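Nellden Textile Supply
Home / Linens and cloth / Flat goods / Trultent White Cloth

Trultent White Cloth, hemmed and unhemmed
Item family: TWC
Color: white only
Sold by: piece, case or roll
Availability: in stock, except TWC-R69 (next mill delivery in January)

Product overview

Trultent is a plain-weave white cotton cloth for general laundry, table and cover use. It is supplied as hemmed pieces in two sizes and as unhemmed roll goods. The same base cloth is used for every item in the family, so pieces cut from the roll can be used together with hemmed pieces from stock. The cloth is woven by Eluseo and finished, cut and hemmed at the Nellden workroom.

Typical uses are covering folded stock on open shelving, lining carts and bins, protecting tabletops during sorting and pressing, wrapping upholstered items for storage, and as a base layer under a decorative cloth. It isn't sold as bed linen and carries no bed linen labeling.

The cloth has no optical brightener. Under warm lamps it reads slightly creamier than brightened hotel linen. Customers who mix it with existing brightened stock should order a sample first.

Items in this family

TWC-S
Hemmed piece, small. 27 x 31 inches finished. Double-turned hem on all four sides. Packed by the dozen.

TWC-L
Hemmed piece, large. 69 x 69 inches finished. Double-turned hem on all four sides. Packed singly, folded in eighths.

TWC-R69
Roll goods, 69 inches wide, selvage both sides. Supplied on a cardboard core, wrapped in paper.

TWC-SW
Sample swatch, unhemmed, pinked edge. One per customer per order.

Finished sizes are measured flat, before first wash. See Shrinkage.

Cloth specification

Fiber: 100% cotton
Weave: plain, balanced
Yarn: ring spun, single
Finish: scoured, bleached, preshrunk
Softener: none applied
Flame retardant: none applied
Water repellent: none applied
Hem thread: spun polyester, white
Corners: folded square, not mitered
Selvage: self edge, no printed text
Label: woven size tab on TWC-S and TWC-L, sewn into one hem

The size tab is placed next to a corner on the lengthwise side. On TWC-L this is the quickest way to find grain direction once the piece has been washed, as both sides are nominally the same length and the selvage has been trimmed off.

Handling and drape

The cloth is soft enough to gather and fold under its own weight and does not hold a sharp crease unless pressed. A TWC-L dropped on a table without straightening will settle in broad folds with several layers lying over one another. It can be opened by taking two adjacent corners and lifting until the far edge hangs free.

New pieces have more surface friction than washed pieces. Two new layers tend to travel together when the upper one is pulled. After three or four washes the layers separate more easily. Shops that fold by hand usually wash new stock once before putting it into rotation, and we recommend the same.

When stacking TWC-L, alternate the folded edge from left to right every few pieces. Stacks with all folded edges on one side lean and will slide on laminated shelving.

Shrinkage

The preshrink process removes most but not all of the shrinkage. Allow up to three percent in length and two percent in width over the first five washes at the recommended setting. Washing hotter than recommended or drying on high will increase both values. Shrinkage is not accepted as a defect if it falls within these limits.

If a finished size is critical, order roll goods, wash the full length, then cut. Do not cut first and wash after.

Care

Machine wash warm with similar colors.
Use any ordinary detergent. Liquid or powder.
Oxygen bleach may be used as needed. Chlorine bleach weakens the hem thread less than the cloth, so the cloth will fail first, normally along the fold lines.
Tumble dry medium. Remove while slightly damp if pressing.
Iron on the cotton setting, with steam.
Do not use fabric softener on pieces intended for drying or wiping. It reduces absorbency.
Dry cleaning is possible but not needed.

Keep TWC goods out of loads that contain new dark cotton. The cloth has no finish to resist dye transfer, and a gray or blue cast from one load is rarely removed in full.

Stain notes

Treat grease with detergent before washing. Treat rust with a rust remover labeled for cotton; do not use chlorine bleach on rust, as it fixes the stain. Rinse blood and milk in cold water. Scorch marks from an iron cannot be removed once the fiber is brown.

Yellow lines along the folds of stored pieces are usually detergent residue. Run the piece through a full rinse cycle with no detergent, then wash as normal. Storing the pieces unpressed and fully dry prevents most cases.

Cutting roll goods

The roll is wound face in. Both faces are usable, but slubs are trimmed from the face side only, so the reverse may show small thread ends.

Pull a crosswise thread to find the true cutting line. Torn edges are straight on this cloth and may be used in place of a cut edge; allow an extra half inch for the distortion along the tear. Cut edges that will be washed before hemming should be overlocked or pinked.

For a hem that matches TWC-L, turn one half inch twice and stitch close to the inner fold, eight stitches to the inch. A universal needle in a medium size is suitable. The corners bulk up to nine layers and may need to be tapped flat before they go under the foot.

Ordering and packing

TWC-S is sold in dozens only. TWC-L is sold singly or by the case. TWC-R69 is cut to order in whole yards, with a five-yard minimum. Cut lengths can't be returned unless the cloth is faulty.

Contract pricing on roll goods begins at 800 yards, delivered in one lot or called off over twelve months. All yardage on one contract is drawn from a single bleach lot where the mill can confirm it. Contract inquiries go to Gunnel Bråten in the trade office. Include the required width, the total yardage and the delivery schedule.

Cases are marked on the short side with the item code and lot code. Please keep the lot code until the goods have been through their first wash. Claims cannot be traced to a mill roll without it.

Changes from the previous version

The former TWC-M has been discontinued. It was cut from a narrower roll that the mill no longer weaves. Remaining stock was sold through Ngubane Linen Outlet and is no longer held here.

The hem on TWC-S changed from a single-needle lockstitch with overlocked edge to the double-turned hem used on TWC-L. Old and new pieces have the same finished size. The old type can be identified by the visible overlock thread on the reverse.

Size tabs on older stock may be printed. The print fades with washing and the tab can be removed without opening the hem if it is cut flush.

Customer notes

"Used as cart covers in a small laundry, in daily rotation. Hems are sound. The first batch came up shorter than expected because we dried on high, which the page does warn about. I would like a longer rectangular size." Melquiades Beltrán

"Good plain cloth. Slightly creamier than our old table covers, so we had to replace the whole set at once. Four stars for that reason." Ingvild Amundsen

"Bought the roll and made backdrops and dust covers. Tears dead straight. The paper wrapping was split at one end and the outer turn was dirty. Nellden credited one yard." Reece Whiteley

Trade office reply: outer turns on rolls are now covered with a second paper layer. A longer rectangular size is under review with the mill.

Common questions 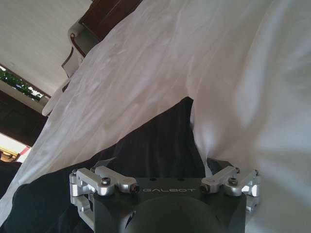
Can the large cloth be used on a table without pressing it first?

It can, provided light creasing is acceptable. Take it from the dryer slightly damp, spread it on the table and smooth it by hand from the middle toward the hems. Creases from the original packing fold need one wash or a steam iron.

Which size fits a standard wire cart?

TWC-L covers the top and most of the sides of a two-shelf cart. For lining a single shelf, TWC-S is usually enough. Measure the shelf and add the depth of the lip on each side.

Does the cloth shed lint?

New cloth sheds during the first two washes. Wash it separately from dark items and clear the dryer filter after each load. After that, lint is low for an untreated cotton.

Can it be dyed?

Fiber-reactive dyes work well on the cloth. The polyester hem thread will stay white. Customers who need matching seams should buy roll goods and hem with cotton thread before dyeing.

Is the cloth opaque?

A single layer softens the outline of dark objects under it but does not hide them. Use two layers over dark or patterned surfaces.

How should spare pieces be stored?

Store dry, on a lined shelf, away from direct sun. Unfinished wood can mark white cotton over time. Refold along different lines twice a year.

Returns and contact

Unwashed hemmed pieces may be returned in original packing within 31 days of delivery. Faulty goods may be returned washed or unwashed. Send the item code, the lot code and a short note of the fault to Ulla Sæther, returns desk. Return freight on faulty goods is paid by Nellden.

Related items

Trultent Natural Cloth, unbleached, roll only
Trultent Hem Tape, white, cotton
Nellden Cart Liner, elasticated
Cotton Sewing Thread, white, large cone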